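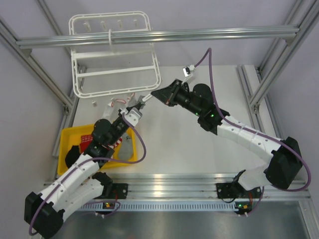 Last changed: 14/06/2021

By Glória Rocha

Vitória Rebelo has walked the same loop at Gindivberg marsh for 12 years. She keeps a list for the marsh and a list for her yard, and she stopped keeping a life list when she moved to the county.

"I had one, and I think it's in a box," she said. "I wasn't looking at it."

The loop is a little over two miles and starts at the Antunes Road pull-off. She goes before work, usually at first light, and stops at the same 17 points each time. At each one she stands and listens for two minutes, writes down what she hears and then what she sees, and moves on. Rails are the reason she started.

"Soras and Virginia Rails are loud in April and then they go quiet," Rebelo said. "People come out in June, hear nothing, and decide the birds left. You have to be there in the spring to know which corner they're in."

She does not play recordings. She did in her first two seasons and gave it up after a pair of Virginia Rails kept coming out onto open mud to answer her.

"They had better things to do," she said.

Her best morning this spring was 30 species by the second stop, most of them warblers held down by rain in the willows along the dike. She missed the American Bittern that day. It called the next morning from the north pool, where the cattails were burned two winters ago and have come back thick.

I asked what she would tell someone who wants to learn marsh birds by ear. She said to pick one place and learn the Marsh Wrens first, then the Swamp Sparrows — the wrens because they cover up everything else.

"Once you can tune out the wrens, you start getting the rest," she said. "It took me most of a year."

She carries binoculars, a pencil and a pocket notebook. The older notebooks are on a shelf in her kitchen, and this winter she plans to type up the rail counts, starting with the north pool.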